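Long and Thin: All About Metal Rods

A rod is a straight piece of material that is much longer than it is wide. Some rods are made of wood, glass, or plastic. Many are made of metal. A metal rod can be as thick as your arm or thinner than a pencil lead. Most rods are round, so if you cut one across and look at the end, you see a small circle.

Where do you find thin rods?

There are probably several in your home right now. The racks in an oven are made of thin rods joined together. So are dish racks and many shopping carts. A knitting needle is a rod with a point on one end. A skewer for grilling vegetables is one too. If you look at a bicycle wheel, the spokes are thin metal rods that hold the rim in place.

Some rods are hidden. A door hinge has a short one inside, called a pin, and the door turns on it. Toy cars often have a rod between the left wheel and the right wheel. That one is called an axle.

What is the difference between a rod, a wire, and a tube?

A rod and a wire can be made of the same metal. Wire is usually sold wound up in a coil, and rods are usually sold in straight pieces. When a wire gets thick and stiff enough, people may call it a rod. There is no exact line between them.

A tube is easier to tell apart. It is hollow, which means it has a hole all the way through. A rod is solid. From the side they can look exactly alike, and you have to check the end to know which one you have.

How is a rod made?

It starts as a big, thick bar of metal. The bar is heated until it is soft enough to squeeze, then it goes between heavy rollers. Each pair of rollers makes it thinner and longer.

To make a very thin rod, workers use a second step called drawing. This kind of drawing has no crayons in it. The metal is pulled through a hole in a hard block. The hole is a little smaller than the metal, so the metal comes out thinner on the other side. Then it goes through a smaller hole, and a smaller one after that. At the end it is straightened and cut.

At the Plallow works in Mukthorpe, the thin rods are cut 16 inches long and tied in bundles of 100. Five of those bundles fill one box, so a full box holds 500 rods.

Why is metal shiny?

Light bounces off smooth metal in a neat way, and your eyes see that as a shine. On a round rod, the shine often makes a bright line that runs from one end to the other. Turn the rod in your fingers and the line stays in the same place, because the light is still coming from the same side. Scratches send the light off in many directions, so an old, scratched rod looks duller than a new one.

Why does a thin rod bend?

Hold a long, thin rod at one end and the other end may dip. The longer it is, the more it dips. If you bend it a little and let go, it springs back. If you bend it too far, it stays bent. Thick rods are much harder to bend. A rod that is twice as thick as another one of the same metal is 16 times as stiff.

How do you pick up a thin rod?

Try this with a blunt knitting needle. Put it flat on a table and pick it up with just your thumb and first finger. Now try again with mittens on. It is harder, and the needle may roll away.

Smooth metal can slip. What stops it from slipping is called friction. Friction is the rubbing between two things that touch. Rubber has a lot of it, so a rubber grip on a tool helps the tool stay put. Squeezing harder helps too. Where you hold matters as well: near the middle, the two ends balance each other. Near one end, the long part wants to tip down.

Are rods safe to play with?

The ends of a thin rod can poke, even when they are not sharp. Keep them away from faces. Carry a rod pointing down, and walk. Never put one into an outlet or anything that plugs in. Electricity passes easily through metal and could hurt you badly.

Words to know

Axle: a rod that wheels turn on or with.
Drawing: pulling metal through a hole to make it thinner.
Friction: the rubbing between two things that touch.
Solid: filled in all the way through, with no hollow space.
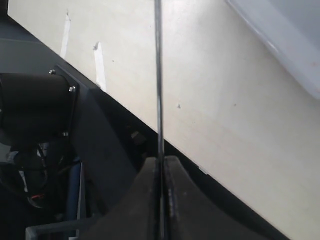

To store thin rods at home, lay them flat in a long drawer or stand them in a tall jar with the points down. Keep steel ones dry, or they may rust.

More from Fekilon Kids
Why Do Magnets Stick?
What Is Inside a Hinge?
How Bicycle Wheels Stay Round
Rust: Where the Red Stuff Comes From
Hollis Explains Springs

Contact us | Copyright Fekilon Kids | Back to top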